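**Folding tops on a small round table**

**adport28**
I moved into a smaller place and the only free surface is a round table with a black marble pattern. Shirts hang over the side whichever way I lay them. Do I need a folding board, or is there a method for this?

**Lund_T**
Skip the board. Lay the top diagonally so the longest part of the fabric gets the widest part of the table. Fold the sleeves in first, then bring the hem up. Let the low side hang until you need it.

**zirninau**
I disagree about the diagonal. You lose track of the side seams and the fold comes out crooked. I do mine on the bed, 3 folds, done.

**Lund_T**
A bed is too soft for cotton. You can't press the crease flat. Same kind of table as yours, adport28, with a pink cotton top on it: 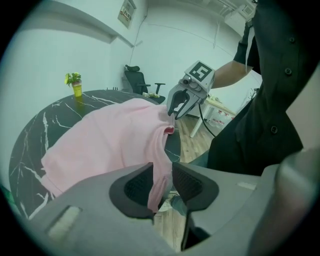
### Replies, page 2

**adport28**
OK, that helps. My plant sits on the edge too, and I was going to move it. Do you turn the shirt over before the sleeves?

**Lund_T**
Yes, front side down. Smooth the collar before anything else. If the collar is twisted, the rest will be too.

**cidia483**
Front side down is right. I'm with zirninau on the diagonal, though. I fold the top in half lengthwise in the air, holding it at the shoulders, and only then put it down. Half the width, so it fits on nearly any table.

**zirninau**
That works for T-shirts. Try it with a thick sweater.

**cidia483**
I hang sweaters over the back of a chair.

**adport28**
Tried both with a load of laundry. Folding in half first was faster for T-shirts. The diagonal was better for long sleeves. The plant is on the windowsill now.

**Lund_T**
Fine by me. I still do all of mine on the diagonal.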